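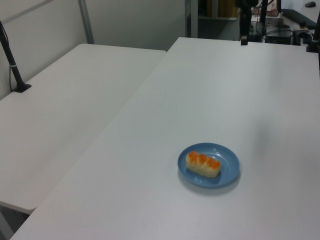 How do you get a roomful of teenagers to care about a robot that moves very slowly? You give it dinner to serve.

That was the thinking at Harnbridge, where the after-school robotics club has spent the whole autumn term teaching an arm to wait at table. The menu is short. Imitation sushi, orange topping on a pale block of pretend rice, served on a round blue plate. The club calls the project Flimska, a word one of the younger members made up on the bus and which stuck before anyone could think of something more sensible. The arm itself is called Volta, and everyone speaks of it as if it had moods.

I went along expecting wheels and crashes (my own school club was all wheels and crashes) and found instead a group bent over a plate, arguing happily about whether a piece of sushi should be picked up by its ends or by its sides. They had been at this for most of the session. I could have listened to it all evening!

Raíssa Siqueira started the club and still runs it, and she is wonderful company. She talks with her hands, and when she explains how the arm goes wrong she acts it out, elbow up, wrist stiff, closing her fingers on thin air a little to the left of where the food is. "They all come in wanting to build something that fights," she told me. "Then they try to get it to put one thing down gently, and they can't, and that's when they're hooked."

Putting things down gently is much harder than it sounds. The blue plate has a raised rim, and for the first weeks Volta treated the rim as if it weren't there. Sushi was dragged into it, dropped on it, balanced on it. The white table made life awkward too – the shadow beside the plate kept being taken for part of the plate, and the pupils lost two whole sessions to it before somebody thought of moving a lamp. They then moved it back and fixed the code, on the grounds that a restaurant wouldn't move its lamps for them. I thought that was terrific.

The club keeps a logbook, an ordinary lined one with a torn cover, and every attempt goes in by hand. When I visited they had reached number 684. Some entries are careful, with angles and timings. Others just say "no" or "NO" or, in one case, "nearly!!" with a drawing of a fish. Lærke Oddsson, who is in her last year and looks after the software, showed me the page where they changed the order of the whole job, so that Volta pauses over the food and checks again before going down. It cost them extra seconds on every run and there was quite a row about it.

"I was against it," she said. "I wanted it fast. I'd have been wrong, so it's good I lost."

Her part of the project is the bit that decides which way round the sushi is lying. A piece set down at a slant needs a wrist turned to match, and she has worked out a way of doing this that she explained to me twice, very patiently, with a rubber and a pencil case. I followed it the second time, or most of it.

In January the club takes Flimska to the Kassab, a schools' contest with 9 teams entered in the table service class. Each gets 20 minutes, and the judges choose where the food starts, which is the part that worries people. The pupils have been practising by putting the sushi in the meanest places they can think of and refusing to help. There is a good deal of cackling.

Siqueira is already thinking past it. She would like a second plate, then chopsticks, though she said the last word quietly and looked over her shoulder at Lærke first. Too late – it was in the logbook by the time I'd found my coat, underlined, with another fish.

Print this article
E-mail this article

Last updated: 24 December 2020

Recent features
The school orchestra that builds its own drums
A winter on the allotments
Learning to weld at sixteen
Why the chess club moved to the canteen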